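Workshop Notebook, Finishing Shop, Ernport
Entry for March, continued from the previous page
Subject: waterborne finish over stained white oak, stair treads and landing, Hutchins house

8:10 a.m.

The stair treads for the Hutchins house were inspected this morning after their second coat. Treads from the upper flight are acceptable. On the lower flight, four treads show a faint pale line along the front edge, at the point where the flat of the tread meets the rounded nosing. The line is visible under the raking lamp and is harder to find in ordinary light. The client has not been informed, and the treads remain in the shop.

The finish is the satin waterborne product from Madura, batch 3578, opened for this job. The stain is the medium brown used on the main floor of the same house. All treads were stained in one session and left overnight before the first coat.

Two explanations were put forward at the bench. The first is that the stain was cut through at the edge during sanding between coats. The second is that the stain was never taken up properly at the nosing, where the profile was cut on the router and may have been burnished by a dull bit. The upper flight was profiled first, before the bit had done much work, and that order of work favors the second explanation. It does not settle the matter, as the two flights were also sanded by different hands.

9:30 a.m.

Six offcuts of the same oak were cut to tread thickness and profiled at the nosing. Three were run with the old bit and three with the replacement. Each set was then prepared as follows.

Piece A: no sanding at the nosing after the router.
Piece B: nosing sanded by hand with 100 grit, then 120.
Piece C: nosing sanded as for B, then wiped with a damp cloth to raise the grain and left to dry before staining.

The pieces were marked on the underside in pencil, O for the old bit and N for the new. Marking on the end grain was tried in the last series and is not to be repeated, as the stain covered the marks.

Stain was applied with a rag and wiped off in the direction of the grain. The same rag was used for all six. It would have been better practice to change it after the third piece, and this should be borne in mind when the results are read.

11:45 a.m.

Stain on the samples inspected before coating.

O-A is clearly lighter along the nosing than on the flat. The light band is of the same width as the line seen on the treads, though stronger. O-B is lighter by a small amount. O-C is even. N-A is slightly lighter at one end only. N-B and N-C are both even, and N-C is a shade darker overall, as expected where the grain has been raised.

The old bit was examined and has a brown deposit on both cutting edges. It has been taken out of the rack and placed in the sharpening box. The log kept inside the router cabinet door shows no sharpening since the Batumell staircase, a job of considerable length. The log is to be filled in at the end of each profile run and initialed.

1:20 p.m.

First coat applied to all six samples by brush. Can stirred, not shaken. The shop was warmer than in the morning and the finish began to drag on the last two pieces. The side door was opened slightly and the heater turned down.

A note on the brush. The synthetic brush with the angled tip left fewer bubbles at the nosing than the straight one used on the treads. The angled brush should be kept for edges and stair work and should not be lent to the paint bench. It came back last month with primer in the heel and took most of an hour to clean.

2:50 p.m.

While the samples dried, attention was given to the matter of sanding between coats. The instruction sheet posted at the finishing bench calls for 320 grit or finer. On the lower flight, 220 was used, because the 320 had run out and the order had not arrived. With a firm block, 220 is coarse enough to go through a first coat on a sharp edge and to reach the color beneath.

The three pieces made with the new bit were therefore used for a second trial once the coat had dried hard enough to powder. N-A was sanded at the nosing with 400 grit and a soft pad. N-B was sanded with 220 on the cork block, six strokes, using the pressure one would normally use on the flat. N-C was left alone for comparison.

N-A shows no change in color. N-B shows a thin pale line at exactly the place where the block rides over the edge. It is finer and sharper than the band on O-A. N-C is unchanged.
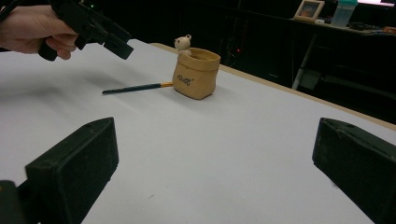 The treads were brought back under the lamp and compared with both samples. On three of the four, the pale line is soft along its lower side and resembles O-B. On the remaining one it is thin and hard and resembles N-B. It is therefore likely that both causes are present on this job, and the earlier wish to find a single explanation should be set aside.

4:00 p.m.

Repair. A touch-up was tried on sample N-B before any tread was handled. The stain itself will not take over the sealed surface and wiped off completely. A toner was mixed from the shop dye concentrate and a small quantity of the Madura finish, thinned slightly with water, and applied along the line with a small artist's brush. The first attempt was too red. The second, with a little more of the walnut color and less of the mahogany, was close when wet and somewhat dark when dry. The third was accepted.

The mix accepted was 5 drops walnut and 2 drops mahogany to one small measuring cup of finish. The cup is the one hanging by the sink. The remainder has been put in a jar with a tight lid, labeled with the job name, and stored on the middle shelf.

The treads with the soft line will be treated in the same manner, but with the toner feathered onto the flat with a nearly dry brush. If the result on the first of them is not satisfactory, it will be sanded back to bare wood and begun again. There is sufficient time in the schedule for one tread to be remade and not for all four.

5:15 p.m.

The following changes are entered for the shop and will be copied to the sheet at the finishing bench.

Profile bits for stair nosings are to be checked before each flight, and replaced if there is any deposit on the cutting edge.

Nosings are to be sanded by hand after routing, 100 then 120, and wiped with a damp cloth before staining. The cloth step adds over an hour of drying and must be allowed for when the day is planned.

Nothing coarser than 320 is to be used between coats on an edge. If 320 is not in stock, the work waits. A soft pad is to be used on all profiles, and the cork block is for flat surfaces only.

One stained sample, with its nosing, is to be kept from every staircase until the job is signed off. Had one been kept here, the comparison made this morning could have been made before the first coat.

Outstanding: order 320 discs and sheets. Return the long clamps to the millwork side. Ask the Hutchins site whether the landing has been cleared, as the landing boards are ready and are taking up the drying rack. Samples O-A through N-C are on the top shelf, wrapped in brown paper, and should not be used as stirring sticks.

Final coat on the upper flight to be applied first thing, before the heater is turned up.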